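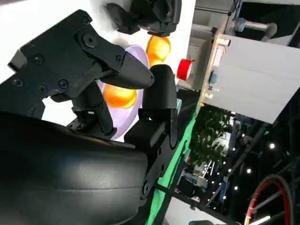 Danzer opens its kitchen hall to the public on Monday

HUMBERG. The household goods maker Danzer will open its new kitchen hall in Humberg to visitors on Monday at 10 in the morning. The hall was built in the former packing building of the company and took 200 days to finish. Until now it was used only by the staff who test tableware.

The first thing on show is the new table series Kadareo. It consists of plates, bowls and trays with a raised rim, in pale colors. The rim was the point where the designers spent most of their time. Many customers had written that soft or slippery food slides off a flat plate when it is carried from the kitchen to the table, and that children push it over the edge with the fork.

"We received 3,158 letters and messages in two years, and a large part of them spoke of the rim," said Johanna Sutter, who is responsible for the tableware department. "So we made it higher, but it should still be possible to stack the plates in a normal cupboard."

For the trials, the department works with food and food-like pieces which are glossy and difficult to hold. Orange is the preferred color, because it is easy to see against the lavender of the plate and against a white surface. Each piece is placed on the plate, moved to another position and taken away again. A plate design has to pass 1,000 such movements before it goes to the next stage. After this the glaze is examined for scratches under a strong lamp.

The color of the plates was also a subject of long discussion. The sales office wanted plain white, which is the best seller in the shops of the region. The designers asked for lavender and a light gray. In the end both were accepted, and white will follow in December.

On the bright white surface, a translucent orange piece shows its color very differently from one part to another. It goes from deep amber at the outer edges to a creamy, almost white band across the middle. 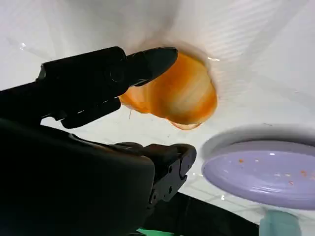
Opening hours and tickets

The kitchen hall is open from Monday to Friday, from 10 in the morning until 4 in the afternoon. Entrance is free. Groups are asked to register at the front desk of the Cesier building, on the other side of the parking lot. Children must be together with an adult.

A small shop beside the entrance sells the Kadareo plates one by one and in sets of 4. Plates with small faults in the glaze can be bought there at a lower price, as long as the stock lasts. The shop accepts cards only.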